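가드스카 피비코 플래그 풋볼 벨트 세트 (팀용)

홈 > 구기 종목 > 미식축구·플래그 풋볼 > 벨트·플래그

재고 있음 / 팀 단위 주문 가능 / 색상 혼합 주문은 아래 참고

플래그 풋볼용 벨트 세트입니다. 학교 수업, 동호회, 주말 리그 다 쓸 수 있어요. 지난 시즌에 품절이 오래 갔던 그 모델 맞고요, 버클만 새 걸로 바뀌었습니다. 급하게 올리는 페이지라 설명이 좀 들쭉날쭉합니다. 빠진 거 있으면 문의 게시판에 남겨주세요.

구성
벨트, 플래그, 보관용 메쉬 가방
플래그는 벨트 하나당 세 장 (양옆, 뒤)
한 세트로 최대 15명 착용
색상 네 가지: 빨강, 파랑, 노랑, 초록
가방 포함 아니고 벨트만 필요하신 분은 낱개 상품 페이지로

벨트
폴리에스터 웨빙. 길이 조절식. 어린이용은 따로 나옵니다 (오레야나 주니어, 아래쪽에 적어둠). 성인용을 초등 저학년한테 채우면 끈이 많이 남아요. 남는 끈은 꼭 안으로 접어 넣으세요. 늘어뜨린 채로 뛰면 수비가 플래그 대신 끈을 잡습니다. 그러면 판정 시비 나고 경기 끊기고. 심판 보시는 분들이 제일 싫어하는 상황.

버클은 한 손으로 잠기는 방식. 예전 버클은 겨울에 뻑뻑하다는 말이 많았는데 이번 건 좀 낫습니다. 장갑 낀 채로도 됩니다, 얇은 장갑이면. 두꺼운 스키 장갑은 안 돼요.

플래그
소켓에 꽂아 쓰는 팝 타입. 당기면 소리가 납니다. 뽑혔는지 안 뽑혔는지 귀로도 알 수 있어서 초보 심판한테 편해요. 벨크로 타입 쓰시던 분은 처음에 뻑뻑하다고 느끼실 텐데 몇 번 쓰면 길이 들어요. 너무 헐거워졌다 싶으면 소켓만 교체하시면 됩니다. 소켓은 소모품이고 따로 팝니다.

플래그 폭은 리그마다 규정이 다를 수 있습니다. 대회 나가시는 팀은 주최측 규정 먼저 확인하고 주문해 주세요. 규정 안 맞아서 반품하시는 건 왕복 배송비가 고객 부담입니다. 이거 매번 전화 오는 내용이라 굵게 쓰고 싶은데 여기선 굵은 글씨가 안 되네요.
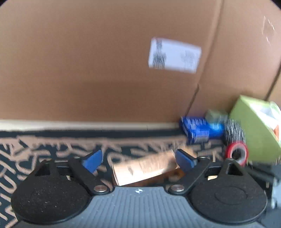 흰 라벨이 붙은 갈색 골판지

무게
가방까지 600그램. 코치 가방 옆주머니에 들어갑니다. 콘이랑 공까지 같이 넣고 다니시려면 장비 가방 큰 걸 보세요. 메쉬 가방은 조임끈 방식이고 어깨끈은 없음. 어깨끈 달아달라는 요청이 있어서 본사에 전달은 했습니다. 언제 나올지는 모름.

사이즈 고르기
허리둘레 기준인데 옷 위에 차는 거니까 여유 있게 보세요. 11월 이후 야외에서 쓰는 팀은 패딩 조끼 위에 차는 경우도 있더라고요. 그런데 규정상 상의를 바지 안에 넣어야 하는 리그가 많습니다. 플래그가 옷에 가리면 안 되니까요. 주머니 있는 바지도 안 되는 곳 많고요. 손가락 걸리면 다칩니다.

벨트 색이랑 바지 색이 비슷하면 안 보여요. 파란 바지에 파란 플래그, 진짜 안 보임. 팀복 맞추실 때 같이 생각해 주세요. 이미 팀복이 정해진 팀이면 플래그를 반대 계열 색으로. 빨강·노랑이 제일 무난하게 나갑니다. 초록은 잔디 위에서 좀 묻히는 편인데 실내 체육관에선 괜찮아요.

착용법
버클을 배 앞에 두고 잠급니다
플래그 소켓이 양쪽 골반이랑 엉덩이 가운데 오게 돌려 맞춤
소켓 방향은 바깥쪽, 살짝 아래
남은 끈 접어 넣기
옆 사람이 한 번 당겨보기

마지막 단계 빼먹는 팀 많은데요. 플래그가 덜 꽂혀 있으면 뛰다가 혼자 빠집니다. 혼자 빠졌을 때 처리는 리그마다 다르니까 경기 전에 양팀 주장이 심판한테 물어보는 게 제일 깔끔.

사용 후기에서 옮김
콤얼소프 클럽 비올레타 사파타 코치님: "성인반이랑 청소년반이 같이 돌려 쓰는데 버클 고장은 아직 없어요. 플래그 끝이 조금 말리기 시작했는데 쓰는 데는 지장 없습니다. 소켓이 처음엔 애들한테 좀 빡빡했어요. 가방이 얇아서 그건 아쉬움."
가방 얇다는 의견은 다른 분들도 주셨습니다. 맞는 말이에요. 벨트만 넣으면 괜찮은데 콘 받침 같은 거 같이 넣으면 그물이 늘어납니다. 공은 넣지 마세요. 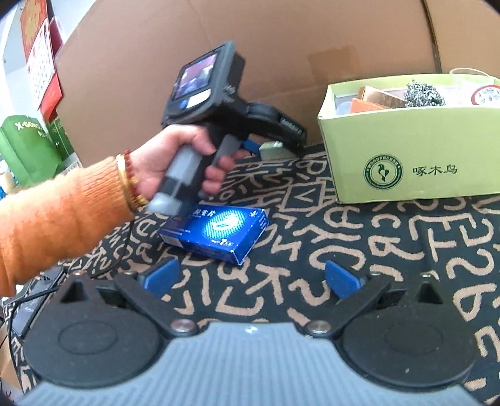

세탁은 손빨래입니다. 미지근한 물에 중성세제 조금. 세탁기 돌리시면 버클이 드럼에 부딪혀서 깨져요, 그렇게 깨진 건 무상 교환 안 됩니다. 건조기도 안 됨. 플래그는 물티슈로 닦아도 충분하고요. 진흙은 다 마른 다음에 털어내는 게 빠릅니다. 젖은 채로 가방에 넣고 묶어두면 냄새 나요. 웨빙에 밴 냄새는 잘 안 빠집니다.

보관은 플래그 접지 말고 펴서. 한번 접힌 자국은 잘 안 없어져요. 옷걸이에 벨트 버클을 채워서 걸어두는 팀도 있는데 그게 제일 좋습니다. 여름에 차 트렁크에 오래 두지 마세요. 플래그가 휨니다.

어린이용: 오레야나 주니어
벨트가 짧고 소켓이 덜 뻑뻑함. 손힘이 약해도 뽑힙니다. 색상은 성인용이랑 같은데 초록은 지금 없음. 성인용 플래그를 주니어 소켓에 꽂으면 헐렁해서 빠지니까 섞어 쓰지 마세요. 소켓 안쪽에 작게 J라고 찍혀 있는 게 주니어입니다. 학교에서 학년 섞어서 수업하시면 두 종류를 가방 따로 해서 보관하시는 걸 추천. 한번 섞이면 골라내는데 시간 다 갑니다.

색상 혼합 주문
한 세트 안에서 두 색까지 섞을 수 있습니다. 주문서 요청사항란에 색이랑 개수 적어주세요. "반반"이라고만 쓰시면 저희가 임의로 나눠서 보냅니다. 홀수라서 딱 반이 안 돼요. 어느 색을 하나 더 받을지도 써주시면 전화 안 드리고 바로 나갑니다. 세 색 이상은 낱개 상품으로 주문해 주세요.

배송
오후 3시 전 결제 건은 당일 출고. 그 뒤는 다음 영업일로 넘어갑니다. 학교 행정실 결제, 세금계산서 필요한 건은 서류 확인 때문에 하루 더 걸릴 수 있어요. 견적서는 문의 게시판에 학교명(또는 단체명)이랑 담당자 연락처 남기시면 메일로 보내드립니다. 제주·도서산간 추가 배송비 있음. 금액은 결제창에서 자동으로 붙습니다.

대회 날짜가 잡혀있는 팀은 날짜를 꼭 적어주세요. 맞춰서 못 보낼 것 같으면 미리 연락드립니다. 시즌 직전엔 주문이 몰려서 게시판 답이 늦을 수 있어요. 급하면 전화가 빨라요.

교환·반품
미사용, 포장 상태 그대로일 때만. 플래그를 소켓에 한 번이라도 꽂으면 사용한 걸로 봅니다 (자국이 남아서요). 버클 불량은 사용 후에도 교환 가능, 사진 한 장 보내주시면 됩니다. 버클만 보내드리는 경우도 있고 벨트째 보내드리는 경우도 있음. 끼우는 방법은 동봉 종이에 있어요. 종이 잃어버리셨으면 파일로 보내드립니다.

자주 묻는 것
플래그에 팀 이름 인쇄 되나요 - 안 됩니다. 벨트 앞쪽에 이름표 붙이시는 팀은 있어요. 튀어나오는 건 위험하니 납작한 걸로.
태클 연습에 써도 되나요 - 아니요. 접촉 있는 훈련용 아닙니다.
기존 가드스카 구형 플래그랑 호환되나요 - 플래그는 됩니다. 버클은 안 돼요, 모양이 다름.
럭비 태그로 써도 되나요 - 쓰시는 분들 있는데 태그럭비는 보통 벨크로를 써요. 대회용으론 권하지 않습니다.
왼손잡이용 있나요 - 없습니다. 버클을 뒤집어서 채우면 되는데 그럼 소켓 방향도 다시 돌려야 해요.

같이 많이 보는 상품
피비코 교체용 소켓
피비코 플래그 낱장 (색상 선택)
라인 표시용 납작 콘
오레야나 주니어 벨트 세트

단체 주문 담당 마카레나 아쿠냐. 점심시간엔 전화 연결이 안 될 수 있으니 게시판 이용 부탁드려요. 문의하실 때 인원수랑 색상 먼저 적어주시면 답이 빨리 갑니다.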